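**Ticket: planner stops dead at the plaza edge, bollards merged into a wall**
Raised by: Iestyn Gronow
Component: local costmap / obstacle clustering
Status: fixed on branch, waiting for review

Right, I've been putting this one off because I thought it was my own config, but it isn't (or not only). Writing it up as I go so Myfanwy can pick holes in it.

**What happens**

The delivery robot in the Komthorpe sim sets off across the paving quite happily, heads for the crosswalk, and then parks itself short of the bollards and sulks. No crash, no red text. The planner just says `no valid path to goal` and keeps saying it every couple of seconds until I kill the run. Goal is on the far pavement. Global route is fine, it draws a lovely line straight over the crossing. The local planner simply won't follow it.

I get it on the nightly build and on last month's, so I don't think it's the Tornex update, which was my first guess and cost me a whole morning.

**First things I tried**

- Restarted everything. Obviously.
- Cleared the costmap before sending the goal. Same.
- Dropped the robot's footprint padding to nothing. It got a bit closer and then stopped again, so at least something moved!
- Swapped the goal for one further left along the edge. Same message.

Then I had a look through the forward camera at the spot where it gives up, and you could drive a fair bit of robot between those posts. So the map and the world clearly don't agree.

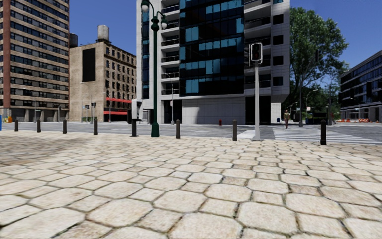
*Forward camera, plaza edge, looking over the bollards to the crosswalk.*

Seven bollards, all separate things with paving in between, and in the costmap they come out as one long sausage. I turned on the cluster overlay and the whole row had a single ID. The lamp post was in there as well, and so was the signal pole — basically anything upright along that edge had been adopted into the family.

**Myfanwy's suggestion**

Myfanwy Beddoe reckoned I should check the clustering distance before blaming the inflation layer, and asked whether I was still loading the Vaughan profile. I was. That profile was tuned for indoor shelving, where you really do want a row of uprights treated as one object so the robot doesn't try to nip through the racking. The merge distance in it is 100 cm. The narrowest gap between bollards in this map, measured in the editor, is bigger than that, so on paper it should still have been all right.

Except the clustering runs on the downsampled points, after the noise filter has fattened everything up. By the time the points reach the merge step each bollard has put on enough weight that the leftover gap drops to 75 cm. Well under the threshold. Sausage.

**What I changed**

1. Made a new outdoor profile instead of fiddling with the Vaughan one (people in the Costwood warehouse tests depend on it, please don't touch it).
2. Set the merge distance to 47 cm in the new profile.
3. Moved the merge step so it uses the points from before the filter. This is the bit I'd like somebody to look at properly, as it makes the clustering node noticeably slower on my laptop.
4. Put the footprint padding back where it was. I'd forgotten and nearly committed it at zero, sorry.

**Results so far**

With just the new distance and the old ordering, the row splits up but the last bollard before the crosswalk still sticks to the signal pole every so often. The ID flickers, the planner changes its mind, and the robot does a little shuffle on the spot. With both changes in, the bollards and poles all keep their own IDs and the robot goes through and carries on to the crossing. I ran it 2 times with the sun low and then again from a different start, and it got through on every run.

**Still open**

- The pedestrian over the road gets a cluster but no "person" label until the robot is nearly at the kerb. Might be range, might be my label config. I'll raise a separate ticket, don't let me sneak it into this one.
- The signal head isn't giving the robot anything useful yet. The crossing logic falls back to "wait, look, go", which will do for this test but I wouldn't want it to be the default.
- The error text is rubbish. `no valid path to goal` could at least name the cluster that's in the way. If it had, I'd have found this before lunch.

**Update, 16:20**

Myfanwy has the branch and is running the indoor regression set with the reordered merge step. If the shelving tests go wrong I'll put the new ordering behind a flag and leave it off for indoor profiles. Bag file and both configs are in the ticket folder.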